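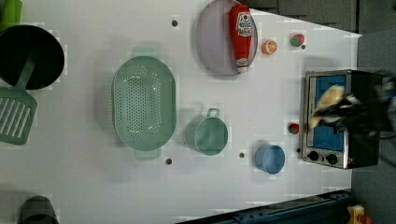 The mint-green colander and the black pan, with the spatula laid across.

My grandmother kept the ferry house at Avness for the better part of her life, and she held that you could judge the weather by how many people wanted soup. On clear days they came off the boat and went straight up the hill to look at the view. On grey days they stood about in the doorway, wiping their shoes far longer than shoes need wiping, until she gave in and asked them to sit down.

I was eight the summer I was sent to stay with her. The crossing from Kininau took 60 minutes if the tide was kind, and I was sick for most of them, and when she met me on the slipway she took one look and said I had better learn to peel things, as that was good for the stomach. I have never found a doctor who agrees, but I peeled carrots until teatime and felt a great deal better.

There was a stone above the kitchen door with 1444 cut into it. I asked her if the house was really so old, and she said no, only the stone was – the rest had fallen down and been put up again so many times that it was mostly new, like herself. I thought about that for days. I used to lie in the little bed under the window and wonder which bits of her were the old ones.

In the second week of May a man came over on the late boat with 2 suitcases and no coat. He wanted to get to Promel, he said, and my grandmother told him kindly that he had got on the wrong ferry, and that there wouldn't be a right one until morning. He sat down on the larger suitcase and laughed until he had to take off his glasses.
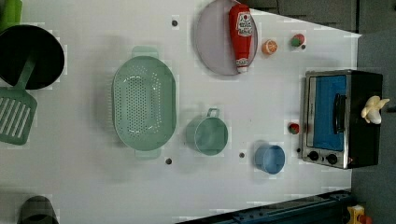 Pot and slotted spatula, mint green against the white table.

She gave him the soup, of course, and then the bread, and then the end of the ginger cake I had been hoping to have myself. He told us he was going to see his sister, whom he hadn't spoken to in years over a matter of a garden wall – or possibly a gate, he had grown unsure of it – and that he had been rehearsing what to say all the way across the water.

"Well, say it to us," said my grandmother, drying her hands, "and we'll tell you if it's any good."

So he stood up by the stove and said it, and it was far too long, and she made him take out everything about the wall. By the time the lamp was lit there was hardly any of it left, and I knew it by heart. I walked down with him to the boat in the morning, carrying the smaller suitcase, and he said it over once more on the slipway, and I told him that was it exactly, he hadn't missed a word.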